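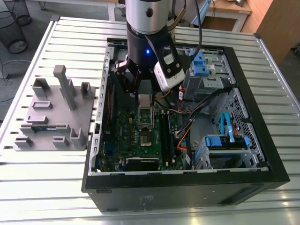
Open desktop tower on its side, CPU socket accessible, drive bays at right.

Altano Refurbishing: Processor Replacement FAQ

These answers cover processor swaps in desktop towers handled at the Jalberg workshop. For laptops and all-in-one machines, see the separate page.

Do I have to lay the tower down?
Yes. Remove the side panel and place the case flat with the motherboard facing up. A processor should never be seated in a vertical board. It can slide out of the socket before the retention bracket is closed, and bent contacts are not covered by the parts warranty.

Which processors fit my board?
Socket type is the first check, chipset support the second, BIOS version the third. A processor can fit the socket mechanically and still fail to start. Send us the board model as printed on the board itself. The model on the case sticker is often that of the complete computer and tells us nothing about the board revision.

Do the cables need to come out?
Usually not. Move the drive and power cables clear of the socket and hold them with a soft tie. If a SATA cable is under tension, unplug it at the drive end and label it with the port number. Drives may stay in the cage. On cases with plastic drive handles or latches, leave them closed while you work.

Should I remove the memory or expansion cards?
Memory modules next to the socket may block the cooler; remove them if you cannot reach all the mounting points. Expansion cards can stay unless they cover a cooler screw.

How do I seat the processor?
Disconnect the power cord and hold the power button for 5 seconds. Open the retention bracket fully. Hold the processor by its edges, match the corner mark to the mark on the socket, and lower it straight down. No pressure is applied to the processor at this stage. If it does not sit level, lift it out and check the orientation. Close the bracket only when all four edges are flush.

How much thermal paste should I use?
A dot the size of a grain of rice in the center of the processor lid. Old paste must be cleaned off both surfaces first, using isopropyl alcohol and a lint-free cloth. We supply Plolia paste in the swap kit, order code 739. Other pastes are acceptable if they are not electrically conductive.

The computer turns on but shows no picture. What now?
Reseat the memory first. Then check the processor power connector, which is separate from the main board connector and easy to leave off. If neither helps, clear the BIOS settings and allow several minutes for the first start.

What fan speed is normal after a swap?
With the standard Dubey cooler, the fan may reach 3000 rpm during startup and should then drop. A fan that stays at full speed after 20 minutes at idle points to poor cooler contact or a fan plugged into the wrong header.

Can I return a processor?
Yes, if the contacts are clean and the lid is unmarked. Ship it in the plastic tray it came in. Loose processors in padded envelopes are refused at intake.

Who answers technical questions?
Orathai Chareonsuk, bench support. Include your order number, the board model and a photo of the empty socket.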